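Home | Cells | Set-up guides | Fault notes | Contact

Print this page | E-mail this page

29th January
By Guilan Zou, Claltwood workshop

Section 7. Recovering the arm after a protective stop during processor or memory work

This section is for operators of the Duan cell, where the arm takes parts out of a desktop computer and puts new ones in. Please read all of it before you touch the pendant. It was written again after the fault in July, when the arm stopped while pressing a memory module and was restarted too early. The module broke, and one latch of the slot was torn from the board. No person was hurt, but the operator had her hand inside the case four seconds before the arm moved.

7.1 What happened in July

The arm was pressing the module down at the usual place. The case had moved a little on the table, because one clamp was not closed fully. The module met the edge of the slot and the force went over the limit of 76 newtons, so the arm made a protective stop. This was correct behaviour.

The operator cleared the message and pressed Resume. Resume continues the same movement from the same point, with the same target. The program did not know that the case had moved, and it pushed again. At that time the force limit was also raised to 110 newtons for a test, and the person who raised it did not write it in the cell book.

7.2 Before you begin
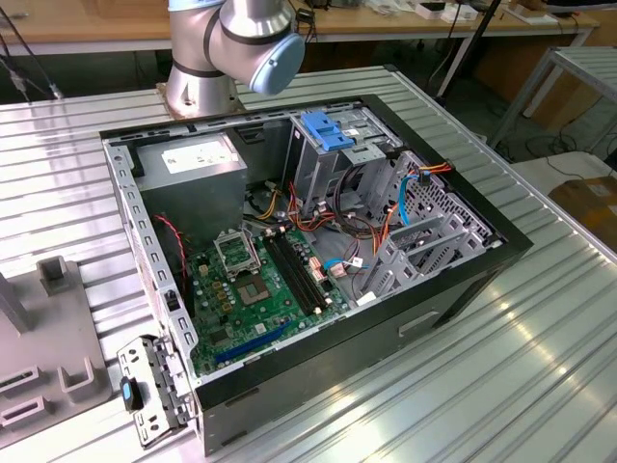 The cause of a stop is often small and difficult to see from the pendant side. Walk to the table and look from there, but keep your hands out of the case until step 4 is finished.

CAUTION: A protective stop is not an emergency stop. The motors still have power and the arm can move again with one press of a button.

CAUTION: The contacts in an open processor socket bend very easily. Do not put fingers, tools or a cloth on them.

7.3 Recovery steps

1. Do not press Resume. Read the message on the pendant and write the code in the cell book, with the name of the program.

2. Press the emergency stop.

3. Turn the key to Manual and take the key with you. If two people are working, the person who goes near the arm keeps the key.

4. Wait 20 seconds, then check that the brake light is on. If it is not on, stop here and call Qianru Gu.

5. Look for the part that the arm was moving. If it is between the gripper and the board, support it with one hand before you open the gripper. The manual release is described in Section 4.

6. Check that no cable has come under the arm or into the path of the tool. Loose drive cables are the most common problem after a clamp fault. Move them to the side and fix them with a soft tie.

7. Try to move the case gently by hand. If it moves at all, the clamps are not good and the taught positions are not valid.

8. Leave the table area, release the emergency stop and drive the arm up in Manual at the lowest speed. Go straight up first. Do not turn the wrist while the tool is still below the top of the case.

9. Close the clamps again and run the program "Find Case". Do this also when you believe the case has not moved.

10. Check the force limit on the settings page. It must show 76. Any other number must have a line in the cell book with a name beside it.

11. Start the program from the beginning. Do not start from the middle.

Note: If the same stop comes a second time, do not recover again. Put the red tag on the pendant and leave the cell in Manual.

7.4 Changes to the cell since July

Resume is now locked after any force stop. To unlock it you need the key and the code, which are kept by Qianru Gu at Arport. The Cletberg cell has older software and does not have this lock, so there you must be more careful with step 1.

The clamps are now checked after every 1000 cycles. The form is in the blue folder beside the pendant. Please write the real cycle number from the screen, not the planned one.

Back to top | Previous section | Next section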